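Fleditz Gripper Kit, Classroom Edition
Two-finger parallel gripper with wrist camera mount, for school clubs and student projects

The Fleditz kit fits the Rerkine bench arm and any arm with the same flange. It ships with the gripper, camera bracket, cable and a workbook of household pick tasks. One kit serves a team of up to five students. Assembly takes 70 minutes with the supplied hex keys.
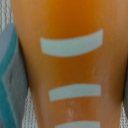
Jamila Matubbar
Product notes, updated 9 March 2020

The first workbook unit covers approach distance. Students drive the arm toward a translucent orange cylinder and record the point at which its rim and base both leave the wrist view. Glossy, see-through plastic produces highlights along the curve, and many edge detectors written by beginners lock onto those highlights. Pale printed stripes give the code a second feature to track. The unit includes a log sheet for exposure, distance and detection result.

Unit 2 covers grasping. Packages are placed upright and taken by the sides, so the printed face stays toward the camera. Labels may read sideways in the wrist view. Teams either rotate the stream in software or train on sideways text; the workbook accepts both. Light cartons need a low force setting, and the force table is on page 9.

The Hasport school league uses the kit in its October round. Dilani Khan's entry guide for teams is included as a printed insert.
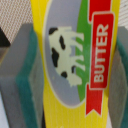

Can the finger pads be replaced without removing the gripper from the arm?
Each pad slides out once the end screw is loosened. Replacement pads are sold in pairs under the Fakir spares line.

In the box
Gripper, assembled
Camera bracket and cable
Hex keys, 2
Spare pad pair
Workbook and league insert

The arm, camera and test objects are sold separately.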